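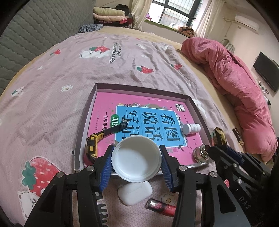 A shallow tray is useless, one reader wrote under my last storage post, because everything slides around in it and you end up with a mess that has walls.

I get it. I used to think the same thing! But I've had the Jimero open box since June (the long flat one, in the dark greyish-brown) and I've come around in a big way, so let me make my case.

Mine moves between the bed and the desk all day. It takes a kid's workbook lying flat, and then the little stuff goes right on top - a watch, a small bottle, a tiny glass jar, caps that have wandered off from whatever they belong to. With a deep bin I'd be digging. With this one I look down and there's the watch.

Does stuff slide? Yeah, some. Round bottles are the worst, and if you carry the box tilted they all end up at one end. I tried the Tudose liner mat and went back to just leaving a workbook in the bottom, so save your money there.

The sides are my favorite part. They're high enough to stop a jar from rolling onto the sheets and low enough that a first grader can grab her own book without dumping everything out.

What I don't love: no lid, so you can't stack two of them, and dust settles in the corners. The Trasdale version has handles, and I do miss those on the stairs.

I've bought 6 of these now, counting gifts, and only one came with a dinged corner. They swapped it in seven days. I'd get another for the bathroom if I had the counter space.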